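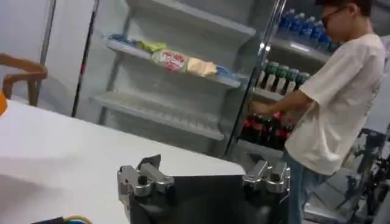
Vol. 8, No. 2

Snack corner at Larby filling up slowly

The new snack corner on the ground floor at Larby opened Thursday, shelves still a bit thin. One row of packets in the open case, the shelf under it bare. Drinks are in better shape, bottled water in the glass-door fridge next to it.

Géza Szabó, who runs the corner for Talano, says a bigger delivery is due before the end of June. "We wanted the doors open first. Food catches up."
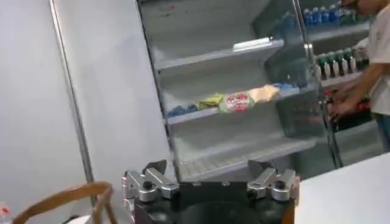

He's asking staff what should go on the empty shelves. 82 slips in the box so far, mostly sandwiches, alot of votes for yogurt. Slips go to the front desk by 2 p.m. Thursday. Prices stay the same untill the delivery is in.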